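Testby adopts bench rules for two-arm robot cells

February 6, 2024

New house rules for two-armed robot benches came into force at the Testby site this week, after a review by safety consultancy Dreditz that finished in January. Six pages. Shorter than the old lot, which ran to 30 and mostly went unread.

The rules cover any table where two arms share one work area. Dish handling is the first job to be run under them -- cups, plates and bowls in and out of a wooden rack.
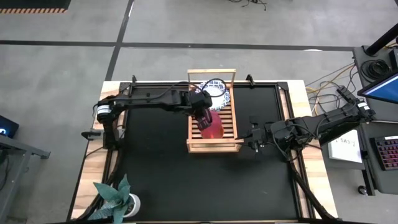
What changes

One arm in the rack at a time. The other waits outside it, gripper open, until the first has let go and backed off. Operators had been leaving this to the planning software, supplied by Anuvo, and Dreditz wanted it written down as well.

Floor tape now counts as a boundary. No stepping over it with the arms powered, not even to pick up a dropped spoon. Cables on the floor get checked at the start of every shift and the check is signed for.

Plates go by the edge and slowly. The speed limit for anything breakable is set per job, and the setting has to be on the job sheet before the frist run of the day. 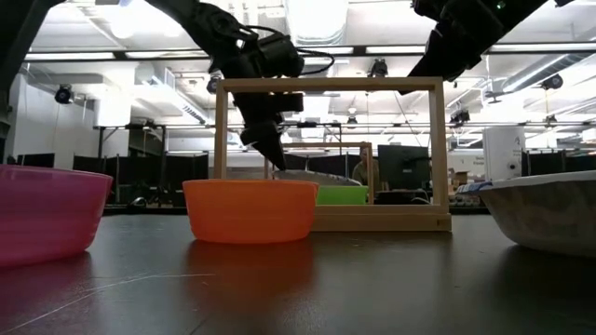
Both arms over the table, with bowls, a plate and the wooden frame.

Viewing is the other big one. Anybody sitting within sight of a bench can be named as second observer, but only if they can reach a stop button in 4 seconds. That figure was argued over. Tak, which runs similar benches on the same estate, uses a longer limit and has said it will not be changing yet.

Layout gets a section too. Dishes not in use stay on the work surface where the arms can see and plan round them, and none are to be parked on the border of the table.

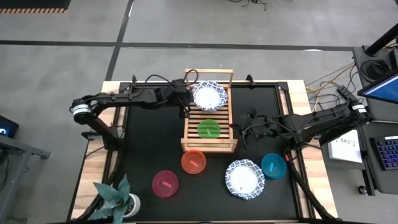
Bowls and plates on the bench, two of the dishes in the rack.

Staff have 13 working days to read and sign. Existing job sheets stay valid til then, new ones must use the new form. A matching set of rules for single-arm benches is being drafted -- no date for that.

Copies from the Testby site office, or on the shared drive under Bench Rules.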